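Notebook, sidewalk nav sim
December 24, 2019
5 min read

Picking up from the ground plane problem. Summary for whoever reads this before me: the local planner in Jalard was stopping on open pavement in the city map, with no obstacle in range and a clear global path. The stop reason in the log was "cost above limit" each time, never "obstacle." I had put it down to the controller. The controller is fine.

Setup is the usual one. City map loaded in the simulator, forward camera only, depth from the stereo model and not from the renderer. Minska does segmentation, Jalard takes the class mask plus depth and writes the cost grid, the controller follows. Seed fixed at 2514 so that pedestrian spawns repeat. Planner rate 10 Hz, control rate left alone.

Start pose is on the plaza across the street from the brick building with the jack's stores sign. Goal is the near curb. I chose it for the slab joints. They run diagonally to the heading and cross each other, so an edge-sensitive classifier gets them at several angles in one short drive.
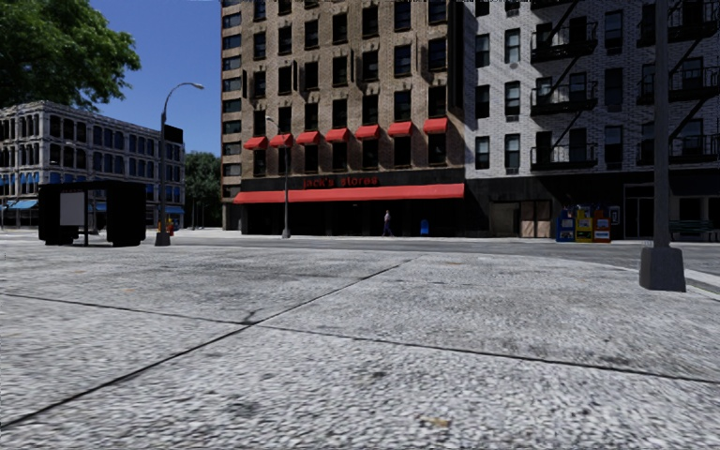 Why does the planner slow down at a joint that has no height?
The segmentation model gives the dark seam a share of "curb" probability, and the cost grid was taking the highest non-ground class in each cell without checking it against depth.

Confirmed by dumping the class probabilities per cell. Along a seam, "sidewalk" still wins, but "curb" comes in second with enough weight to cross the threshold. The max rule then writes curb cost into the cell. One row of such cells is harmless. Two seams meeting gives a patch wide enough that the inflation layer closes the gap between them, and at that point the planner has nowhere cheap to go. It waits, the recovery timer runs out, it rotates in place, the seams move in view, the cost drops, it drives on. From outside this looks like hesitation. I spent most of yesterday reading controller gains for nothing.

Changes made:

1. Cost now needs agreement. A cell gets curb cost only if the class score is over threshold AND the depth step across the cell is over the step limit. Either one alone writes a low "caution" cost, which slows the robot and does not block.

2. Temporal filter on class scores, window of 5 frames. Tried 2 first. Two frames was not enough to suppress flicker close to the camera, where the pavement texture is coarse and the score changes with every small pitch motion.

3. Inflation is now applied after the filter. It was applied before, so a single bad frame was getting inflated and then averaged, and a wide faint smear stayed in the grid well after its source was gone. This is my own bug, from June by the commit log.

Yuk-lan Mok reviewed the first change and raised the obvious objection: a low curb seen from far off has almost no depth step, so the agreement rule will miss it until late. Correct. For now the step limit scales with range, and beyond the trusted depth range the class score alone writes caution cost. So a distant curb slows the approach and a near curb blocks. She is not fully satisfied with that and neither am I. The transition between the two is abrupt and shows in the velocity trace as a kink. It needs a blend.

Reran with the same seed. The stop at the crossing seams is gone. Speed dips slightly at the first seam and recovers. The blend problem is visible near the curb, as expected.

Next case was a view with more to separate in it: curb on the right, crosswalk stripes on the asphalt behind it, a dark patch in the pavement close in. The painted stripes are high contrast with no height, the curb is low contrast with a real step. Good pair for checking the rule from both sides.
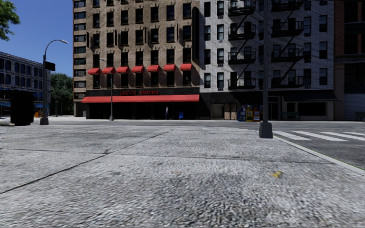 Sidewalk view for the curb and stripe check, same city block.

Results from this one:

- Stripes: caution cost only, at the edges. Under the old rule they wrote curb cost along both long sides.
- Curb: blocking cost along the near part. Far part is caution only. Matches the design.
- Dark patch: Minska scores it partly as "hole." Depth says flat, so it ends up as caution. Acceptable, but the score is higher than I would like. Mottled texture seems to be enough to trigger it.
- Pole base: blocked, correct footprint. Depth bleeds a little past the flared base on the road side. Stereo artifact, seen before, separate ticket.
- Pedestrian across the road: classified, out of planning range, ignored.

Compute cost of the filter is small. Planner cycle went up by roughly 2 ms, well inside budget.

Tried swapping in the Juntunen segmentation weights to see if the seam problem comes from the training set. It is weaker with those weights but still there, and they lose thin poles at range. Not a trade I want. Went back to Minska.

Note on tooling. Tustell replay does not restore the filter state when you jump into the middle of a log. The first frames after a jump show raw scores and look worse than the live run did. Either start from the beginning of the log or discard the first 5 frames after the jump. I lost time on this - the replay appeared to contradict the live grid, and I believed the replay. Should be fixed by saving the filter buffer with each keyframe.

Open items:

- Blend for the range-dependent step limit. Linear first, then look at the velocity trace again.
- Save filter buffer in Tustell keyframes.
- Same drive with low sun. Long shadows on pavement are the case I trust least under the new rule.
- Ask Yuk-lan Mok for her curb approach logs from the real unit. The sim curb has a cleaner edge than anything outdoors and I do not want to tune the step limit on it alone.
- Recovery behavior should log which cells caused the stop. If it had, the controller detour would not have happened.

Branch is pushed, not merged. Leave the step limit where it is until the blend is in.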